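Cahier d'atelier, 02/05/2025

Reprise du bain d'indigo numéro 3, celui que nous appelons Gina. Je l'avais laissé fermé depuis la fin d'avril et je craignais de le trouver mort. Il n'est pas mort, mais il est fatigué. La surface avait perdu presque toute sa peau cuivrée et le liquide en dessous était vert sombre, tirant sur le bleu, au lieu du jaune-vert que je cherche. L'odeur est correcte, un peu moins forte que dans mon souvenir. pH mesuré à 9,6 avec les bandelettes, donc trop bas pour moi.

J'ai réchauffé très lentement, couvercle posé, sans remuer. Ensuite j'ai ajouté de la chaux éteinte, délayée d'abord dans un peu d'eau tiède, et une cuillère de fructose. Attendu une heure. Remué en tournant le long du bord, sans faire entrer l'air. La fleur est revenue au centre, petite, avec de belles bulles bleu violet. J'ai noté l'heure au crayon sur le couvercle, comme Hema me l'a demandé la dernière fois, car elle ne trouvait jamais dans le cahier à quel moment j'avais nourri le bain.

Première série de tests, laine et lin ensemble, ce que je ne devrais pas faire. La laine n'aime pas cette quantité de chaux. Mais je voulais voir les deux côte à côte dans le même état du bain, et pour un échantillon court le risque est petit. Trempage de 5 minutes, puis oxydation à l'air, puis encore 5 minutes. Les échantillons de laine ont été rincés dans une eau avec un peu de vinaigre tout de suite après.

Lin 1 : bleu pâle, un peu gris, irrégulier près de l'ourlet. Je pense que le tissu était mal mouillé à cet endroit.
Lin 2 : plus franc, deux trempages. C'est le ton que Farzana voudrait pour les rideaux.
Lin 3 : trois trempages. Joli, mais il reste une marque de pli en diagonale.
Laine 1 : très foncée dès le premier trempage, toucher un peu sec.
Laine 2 : pareille, avec le vinaigre plus tôt. Toucher meilleur.

La marque de pli du lin 3 me gêne. Piret dit qu'il faut ouvrir le tissu sous la surface avec les deux mains pendant tout le trempage, et ne jamais le laisser se reposer au fond. Elle a sûrement raison, mais le seau est étroit et quand je bouge trop, je fais entrer de l'air. Essayer la cuve large, si elle est libre.

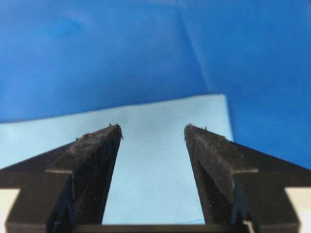

Pour le dégorgement, j'ai changé ma méthode. Avant, je rinçais à l'eau froide jusqu'à ce que je perde patience. Maintenant je laisse sécher le tissu une nuit complète, puis je rince, puis je lave au savon neutre. Rüdiger m'avait conseillé cela en avril et je ne l'avais pas écouté. Sur les pièces d'avril traitées ainsi, le chiffon blanc frotté à sec reste presque propre. Frotté humide, il prend encore un peu de bleu. Je ne sais pas si cela vient du rinçage ou du fait que j'avais fait des trempages trop longs et pas assez nombreux. Il faudrait séparer les deux questions et je ne l'ai pas fait.

À faire donc : deux morceaux du même lin, même bain, même jour. Un avec trois trempages de 5 minutes, l'autre avec un seul de 15. Séchage identique. Frottement humide sur les deux. Garder les chiffons et les agrafer ici.

Discussion avec Sumathi au sujet du décreusage. Elle trouve que je fais bouillir le lin trop peu de temps et que la moitié de mes problèmes de taches commence là. J'ai regardé mes notes : pour le lot Drustance j'avais fait une seule cuisson, avec cristaux de soude, et l'eau était sortie couleur de thé. Une eau de cette couleur veut dire qu'il fallait recommencer. J'ai remis le reste du lot dans la marmite cet après-midi. Deuxième eau : jaune clair. Je ferai une troisième cuisson demain - courte, seulement pour vérifier.

Il reste 91 grammes de la poudre d'indigo Sperling. C'est suffisant pour nourrir Gina encore quelque temps, mais pas pour monter un nouveau bain de la même force. Je préfère ne pas mélanger avec l'autre poudre, qui donne un bleu plus rouge. Commander avant que le sac soit vide, cette fois.

Essai de réserve à la pâte de riz : mauvais. La pâte était trop liquide et elle a glissé dès le deuxième trempage. Les bords du motif sont flous, avec une sorte d'auréole qui n'est pas laide mais que je n'ai pas voulue. Farzana l'aime bien et l'a demandée pour elle. Pour la prochaine pâte : plus de son, cuisson à la vapeur plus longue, et séchage complet avant le bain. J'étais pressée, le dos de la pâte était encore souple au doigt quand j'ai commencé.

Question ouverte pour Hema : est-ce que nous gardons le dépôt du fond quand nous arrêtons un bain, ou est-ce que nous le jetons ? J'ai 7 bocaux de dépôt sur l'étagère du bas et les étiquettes s'effacent. Sur deux d'entre eux je ne peux plus lire la date. Si personne n'en a l'usage, je voudrais libérer la place pour les écheveaux.

Fermé le bain à 18 h 40. pH remonté à 10,5. Couleur sous la surface : vert, plus clair que ce matin, pas encore jaune. Pas de trempage demain matin, je le laisse se reposer et je regarde seulement la fleur. Les gants longs sont percés au pouce gauche, en prendre une autre paire dans l'armoire.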